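Share 263 | Comments 2

Horedo Opens Its Doors, and Its Furniture, to the Public

STESGATE, 6 Mar 2024 — Horedo, the robotics workshop on the second floor of the old Grurkeck building, held its first open day this week and invited visitors to watch a two-armed robot deal with a chair. The company had considered a more glamorous program. It settled on the chair.

A total of 209 visitors came through during the day, which put some strain on a room laid out for a dozen engineers and a coffee machine. They were let in by small groups and given a printed sheet explaining what the robot was supposed to be doing, so that they could compare.

The task is called flat-pack handling inside the company and "the chair thing" everywhere else. A plastic chair with removable legs goes on the table, and the robot works on it with both arms. Legs come off, legs go on. Most adults can manage this in the time it takes to find the instructions. Horedo's robot takes a good deal longer and has never once looked for the instructions.

"People expect a backflip," said Edileuza Sales, who heads the demonstration team at Horedo. "Then they watch it line up a chair leg for a while and the whole room goes quiet. One man held his breath. I told him he should probably stop doing that."

According to Sales, chair legs make a fair test of what two arms can do together. A leg is long, smooth and inclined to roll. The seat has to stay where it is while the leg is dealt with, and a chair on its back has its own ideas about staying where it is. Pull too hard and the seat travels. Pull too gently and the audience starts checking its phones. 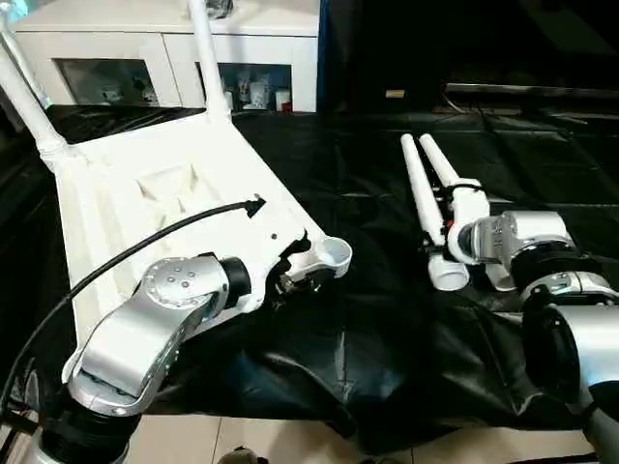

Horedo has logged 1,122 practice runs with the chair since January. The company has declined to say how many chairs were involved, though a spokesperson confirmed that the break room now has a wide choice of seating, some of it complete.

Visitors were also invited to try the task themselves, wearing thick work gloves and keeping one eye shut. This proved the most popular part of the day by some distance. The fastest time was set by a retired dental technician, who asked if the company was hiring. The slowest belonged to a member of Horedo's own software staff and will not be published.

Questions from the public covered the usual ground. Can it do a bookcase? Not yet. Can it do a wardrobe? Please see the answer about the bookcase. Will it take my job? Sales asked the visitor what the job was. He assembles office furniture. There was a pause, after which she told him that he was, for the present, very comfortably ahead, and offered him a turn with the gloves.

The longer aim is a system that can take apart returned furniture so that usable parts go back on the shelf. Horedo is working on this with Araújo, a regional furniture reseller whose warehouse holds a large supply of things sent back by people who lost patience around step four. A first trial at the Araújo warehouse is planned, with a date to be announced once both parties agree on one.

"We're pleased with how the day went," Sales said. "The robot didn't drop anything on anybody. A child told me it was slow but polite. I've had worse reviews, and so has the robot."

A second open day is under discussion. Those wishing to attend may leave their names at the Horedo front desk, where they will be offered a seat if one can be put together in time.

About Horedo
Horedo develops two-armed robot systems for assembly and disassembly work. It is based in Stesgate and occupies one floor, with hopes of a second.

Related items
Horedo and Araújo Agree to Share a Warehouse Corner
Grurkeck Building Elevator Returns to Service
Stesgate Firms Open Their Doors: What to See and Where to Park
Horedo Seeks Software Engineer, Gloves Provided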